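Levelling and Re-fixing a Wobbly Table Top

Applies to four-legged tables with a separate top held on by screws through a frame, including the Arnberg and Panent ranges. Tables with a single central column are covered on a separate page.

Before you start

You will need a spirit level, a steel rule, a cross-head screwdriver, a 10 mm spanner, masking tape, a pencil and a few self-adhesive felt pads. A second person is needed to turn over any table longer than 1,000 mm.

Clear the table and pull it away from the wall. Check the floor first. Put the level on the floor where each pair of legs stands and mark any low spot with tape. If the floor is out by more than 3 mm across the width of the table, adjust the feet only and leave the fixings alone.

Step 1: Find the fault

Press down on each corner in turn. If one leg lifts and the top stays tight to the frame, the fault is in the feet or the floor. If the top moves and the legs stay put, the fixing screws are loose. If both move, tighten the leg bolts first and repeat the test.

Step 2: Tighten the leg bolts

Lay a blanket on the floor and turn the table upside down on it. Each leg on the Arnberg frame is held by two bolts and a corner plate. Tighten both bolts by hand until they touch the plate, then give each a quarter turn with the spanner, working diagonally from leg to leg. Do not use a powered driver. The threaded inserts pull out of the frame easily and a stripped insert has to be replaced.

Step 3: Re-fix the top

Measure the gap between the frame and the edge of the top on all four sides. The gaps on opposite sides should match to within 2 mm. On the smaller Panent table the frame measures 609 mm across the short side. Slacken the screws, slide the frame until the gaps are even, then tighten from the centre outwards. Replace worn screws with the same length. A longer screw will come through the surface.

Step 4: Set the feet

Turn the table the right way up and stand it in its final position. Lay the level along the length, across the width and then along both diagonals. Wind the adjustable feet out at the low corner, half a turn at a time. The travel is up to 38 mm, but keep at least a third of the thread inside the leg. Where the feet are fixed, build up the short leg with felt pads.

Step 5: Check in use

Put back the things that normally stand on the table and repeat the corner test from Step 1.

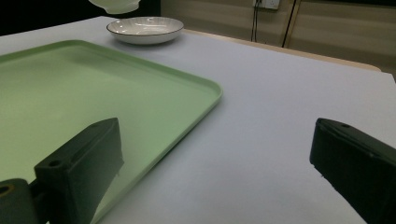

Mint-green tray and round plate on a white table top.

Check again after two weeks, as felt pads compress and new screws settle. One further quarter turn on the leg bolts is normal at this stage. If the bolts keep working loose, fit spring washers under the heads.

Spare parts

Corner plates and inserts for the Arnberg frame are sold by Skuvomport under part number 884. Adjustable feet from the Engelbrecht set have the same thread and can be used on both ranges.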